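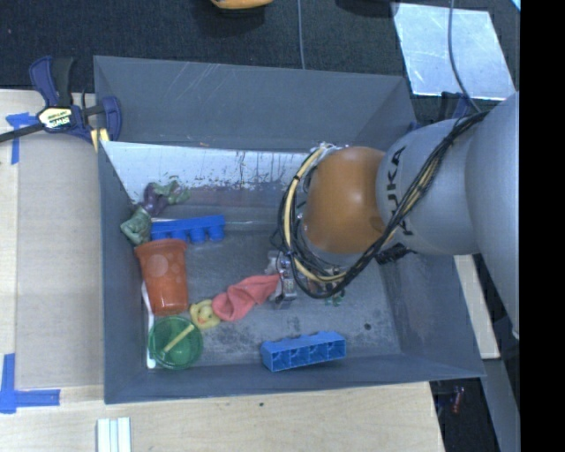
The arm over the bin this evening, with the red cloth at the gripper.

April 15, 2026

Back at the shared shop after work and stayed until they locked up. The plan was to get through a full run of picks without touching the code. I didn't get the full run, but I got further than last time.

Started with the cables. The bundle has been bugging me since we moved the base, because when the wrist turns past a certain point the whole loop swings and drags on the gripper. I redid the ties and gave it more slack near the last joint. It still hangs lower than I'd like. Shazia Qureshi thinks we should run everything through a sleeve and be done with it. She's probably right, but a sleeve means unplugging all of it and I don't want to do that while things are working.

The bin got moved again. The clamps hold it fine, so my guess is one of us leaned on it while sweeping up. I loosened them, squared it and tightened them back down, then ran the calibration twice. The first result was bad. The second one was good enough to keep. I wrote the offsets on the whiteboard and also here so I don't lose them: 41 and 47, in tenths of a millimeter. The old numbers can be erased.

Ran 40 picks before dinner. 31 went fine by my log, and most of the misses were the cups. The translucent green one is the worst. The depth camera sees right through it and puts the grasp point somewhere under the floor of the bin, so the safety limit kicks in and the arm quits. The orange-red cup is better, standing or on its side. The blue blocks depend on which way up they are. With the hollow side facing the wall it wants to grab the edge of one of the square pockets, and then the block twists out.

The cloth is its own problem. Brusar, the little planner Sheyla wrote, treats it as one solid lump, so it goes for the middle every time and pulls up whatever is lying against it. Tonight that was the rubber duck more than once. I changed the rule so it looks for a narrow end first and that helped some. Sheyla Valderrama called while I was in the middle of this and I read her the error over the phone. She says the fix is in the part that merges the outlines and she'll look at it this weekend.

The shiny strip at the back of the bin also needs something. It throws reflections that show up in the depth data as little islands, and two times the arm went after one. I could sand it or cover it with matte tape. Tape is cheaper. I'll stop at the hardware store tomorrow, and I need more zip ties anyway.

Had cold noodles at the bench and then did another short set with only the blocks and the purple and green toy. Those went well, apart from one drop.

Total logged so far is 131 picks since we started keeping count. We told the shop we'd have something to show in June.

To do:
matte tape
zip ties, the longer ones
ask Shazia about the sleeve
back up the config before Sheyla changes anything

Home late. My shoulder hurts from reaching over to the far clamp.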